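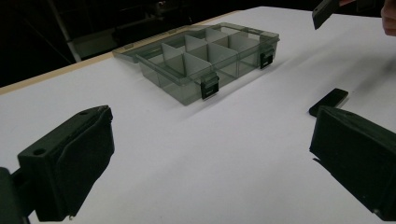 If you are trying out hand-held grippers, do start with an ordinary compartment box, the sort people keep screws and beads in. I've put the Flollum pair and the Cermont pair through 20 goes each at opening and closing one, and it taught me far more than stacking blocks ever did – mostly about my own impatience, I'm afraid.

Lay a plain white sheet over the table first, so the cameras can pick out a see-through lid. Then work on the lid before you bother with the catches.
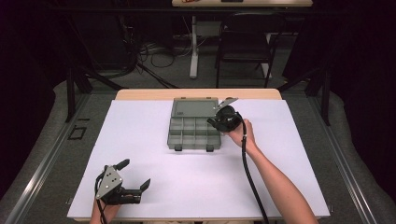
Go slowly, and let one finger do the pushing while the other hand keeps quite still. Reto Koller taught me to leave plenty of slack in both cables, and my wrists have been grateful ever since! Wipe the finger pads after every 3 goes, and swap hands now and then.

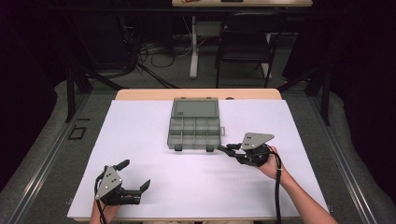 Right-hand jaws close to the side clasp, left-hand gripper open.

Keep your scores on paper, too. Mine has Cermont ahead on lids, though Flollum is kinder to small hands.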